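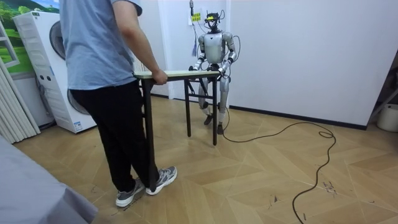
Filed under: Diary, Home & Family
3 min read

November 28, 2020

Leftover soup for lunch again and I'm not even sorry, it gets better every day (Debora's recipe, the one with the burnt onions). I spent the whole morning on the quilt! It's 100 squares when it's done and I've been stuck on the blue corner since before the clocks changed. Finally figured out I'd been sewing one strip upside down. Six seams to pick out, with the tiny scissors, while the radio played the same carol twice.

Agata called around noon. She wants to mail hers to her mother in January and can't decide on the backing, so we talked flannel for an hour and settled nothing. I told her go with the gray. She'll go with the green.

Went for a walk after that, down past the Trajkovski bakery and home by the creek. Cold enough for the big scarf. The ducks were all bunched up by the bridge, very grumpy looking, and I had no bread on me, so that was that.

Tonight I'm pressing seams and watching something silly. Must remember to buy white thread, and to call Elisa back about the batting she's saving for me!

Last updated: a little after supper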